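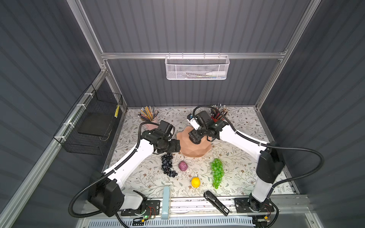
Pale pink vase on the floral mat.

Search posts

Lăcrămioara Onu
9 Jun 2026 · 2 min read

1/ A few notes on cut flowers in hot weather. I sold them at the Allholm market for two summers and still get asked.

2/ Change the water every day. Topping it up doesn't do much. Rinse the vase too, and wipe the inside if it feels slick.

3/ Cut the stems again when you change the water. Half an inch is plenty. A sharp knife is better than kitchen scissors, which pinch.

4/ Strip any leaf that would sit below the waterline. Roses and stock go bad fastest if you skip this.

5/ Keep them away from the fruit bowl. Bananas are the worst for carnations.

6/ Peonies: buy them when the bud feels like a marshmallow. Hard green ones from the Sokow stand never opened for me.

7/ I don't use the packets much. When I run out I go without and change the water twice.

8/ Dahlias last four days, maybe five. Buy fewer and go back on Saturday.

131 comments · 2675 shares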